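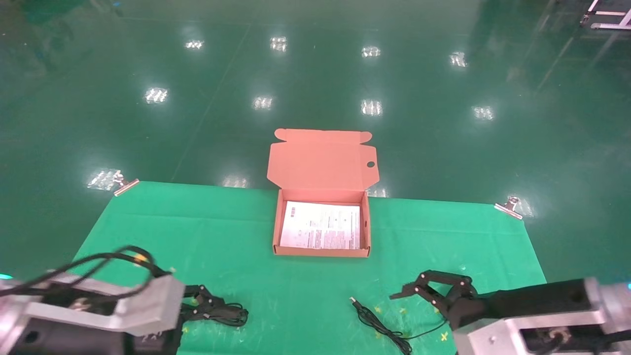
## 1

Green! A whole thread about green, specifically about mixing it in watercolor, which has eaten my spare time since March. Look at that dark glossy floor next to that bright mat. Both green, and you'd need completely different paints to get near either one.

## 2

I signed up for the Monday night class in Nomham thinking I'd learn to paint boats. Farzana Mengal teaches it. First night she took away our tubes of green and told us we'd get them back when we could make our own. I still don't have mine back and I don't miss them.

## 3

The first real surprise was how much the yellow matters. I'd been using one yellow for everything. A lemony cool yellow with a greenish blue gives you that loud new-leaf green. Swap in a warm yellow and a purplish blue like ultramarine and you get olive, moss, old army jacket. Same brush, same cup of water!

## 4

Black and yellow make green. I know a lot of you know this. I did not know this. Try it tonight with the cheapest black you have - it makes a lovely drab olive, perfect for hedges in bad weather.

## 5

Swatches. I've made 400 of them, on little cards cut from a pad of Trondent cold press. Blue along one edge, yellow down the other, four strengths of each mix. I write the recipe on the back in pencil, and if I'm lazy and skip that, the card is useless by Thursday.

## 6

People keep asking which blue to buy first. If you only get one for greens, get phthalo (the green shade). It is STRONG. A speck the size of a sesame seed will take over your whole palette, your water and probably your sleeve. Put the yellow down first and creep the blue into it.

## 7

My yellow is the Zestgate student one in the fat tube. I've tried a fancier one and liked it fine, but I use more paint when I'm not worrying about what it costs, and the pictures got better when I used more paint.

## 8

Now, the trick for making any green calm down: a little red. Tiny. Burnt sienna if you're nervous. Farzana goes around the room saying "too happy" at people's trees, and the cure is always a touch of something reddish.

## 9

Sipho Naidoo sits beside me and does it the other way. He paints the whole page a thin warm pink, lets it dry completely, and then puts the greens over it. Little bits of pink show between the leaves and it looks like evening. I've copied him 3 times and gotten mud 2 of those times, but the good one is on my fridge.

## 10

History bit, skip if you like. Scheele's green came along in the 1770s and people went wild for it - wallpaper, dresses, fake flowers. It had arsenic in it. Later on painters got viridian, which was much safer and stays put in sunlight. I think about that whenever I complain about my student paints.

## 11

Shadows on grass! Mine used to be grass plus black and they looked like holes in the ground. Try pushing the shadow toward blue. On a clear day it picks up the sky, and once you've seen that you'll be standing in the park staring at the ground like I do.

## 12

Distance is similar. Far hills go bluer and paler, close stuff stays warm and has more punch. I did the view up Makhubela Road with one mix the whole way back, just adding more water and a bit more blue for every row of trees. Took me half an hour and it's my favorite thing I've painted.

## 13

A few small things that helped:

- Two jars of water, one for rinsing and one kept clean
- Mix more than you think, you'll never match it twice
- Let it dry before you judge it, watercolor dries lighter
- Test on scrap of the same paper

## 14

Next up is ferns, and then I want to try a pond with all the sky in it. If you've got a favorite green mix please send me the recipe. I have plenty of blank cards left and a new tube of quinacridone gold I haven't opened yet!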